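Haker data group - minutes of the Saturday meeting, 21 April 2018
Held in the Letel room. Minutes of the February meeting were accepted with no changes.

1. Progress
The target for the small tools set is 600 demonstrations. We have 400 that passed review. Another 16 were thrown out, mostly for starting with the gripper already closed. The review sheet will get a column for this.

2. Thin handles
Makeup brushes, pens and paintbrushes are still behind the other groups. Quintero asked whether we could fill the gap with repeats of the same brush. Agreed no - a repeat only counts if the start position changes. Each brush should be picked up both from flat on the table and from a holder.

3. Where to grip
There was a long talk about whether to hold brushes by the metal part or by the handle. Drernance wants one rule for the whole set. Decided: grip the handle, close under the metal, bristles up.
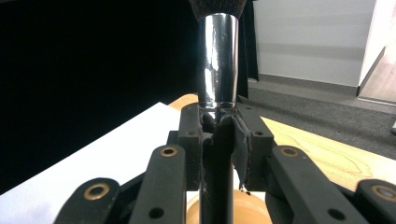
Clips that already use the metal part stay in the set but get their own label, so they can be left out of training if needed.

4. Finger pads
Pads are wearing faster than planned. Operators are to check them before every session and write the pad change in the log. Spare pads are in drawer 7. Quintero will be asked for a price on a thicker type.

5. Other business
Upload from the second station is slow - moved to next meeting. Labels for the February clips are still open.

Next meeting: same room, date to be sent by email.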